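Sep 17, 2018 - Braltunix good practice session, talk notes (keep it under the slot!!)

- Start w/ the question: who here has a written rule for cables on the floor? Show of hands. Wait.
- Our cell rules fit on one page. Tulteo had 40 pages, no one read them. Say that nicely.
- Rule 1: bins go down before power goes on. Same order each time, one color per bin.
- Rule 2: both arms get checked, not just the one you plan to use. Grippers open and close, then sign.
- Rule 3: cables. Slack loops stay clear of the fingers. Slow down here, it's the one poeple skip.

(next two slides, let them look first) 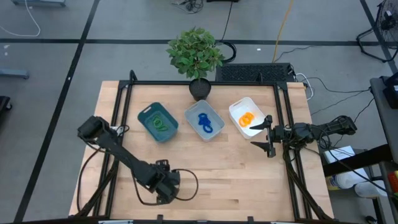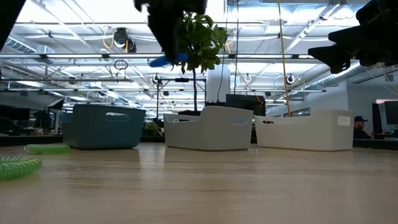
*Two-arm sorting table, three bins.*

- Ask: where would you stand? Where would you NOT stand? Take two answers, move on
- Tape lines. Floor tape means a thing only if the sheet says what it means. Ours didn't until the Pralley audit
- Log numbers: 1,425 runs, 944 with a full pre-check, 217 stopped by hand. Don't round them. Stops are fine, a stop with no note isnt
- If asked about Erdős cell: different sheet, same three rules, will share in October
- Anyone can hit stop. No reason needed at the time, write it down after
- Hand out the one-pager, water, questions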